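Talk notes, "The Lamp Stays" – shared workrooms evening, Feb 24, 2018
Sheena Leckie

Slide 1. Wait for the latecomers. Say thank you to Pugh for the hall and the projector cable. Do not mention last June's projector cable.

Slide 2. Start with the number. When we took over the Gollov room I wrote down every object that lived on a flat surface. 651. Pause here, people like to be appalled. Then tell them 18 of those were mugs and let them settle.

Slide 3. My claim for tonight: a desk has one job, and most of ours were working as shelves. A shared tabletop fills up from the back. First a lamp, then the thing that charges near the lamp, then its cable, then the cable of something that left the building years ago. By the time you sit down you have a strip the width of a sandwich.

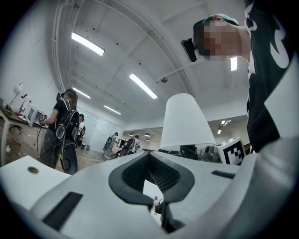
Slide 4. People always ask why I don't begin by taking away the lamp. I tried it at Cimadance. Within a week there were three lamps. A lamp with a plain cone shade is the one item on a desk that earns its spot, so leave it alone and go after whatever has gathered around its feet.

Slide 5. Cables. Unplug everything, walk away, have lunch. Whatever gets complained about goes back. (If they laugh, tell the fax story. If they don't, skip to backpacks.)

Slide 6. Backpacks. Hooks by the door were a failure, mine in particular – I put them behind the door. People will wear a bag all afternoon before they'll hang it somewhere they can't see it. Put the hook within reach of the chair.

Slide 7. Cost. Plamosar quoted us 2875 for a storage wall. We bought hooks and a label maker. The label maker is now missing.

Slide 8. Questions. Someone will ask about the fridge. I don't do fridges.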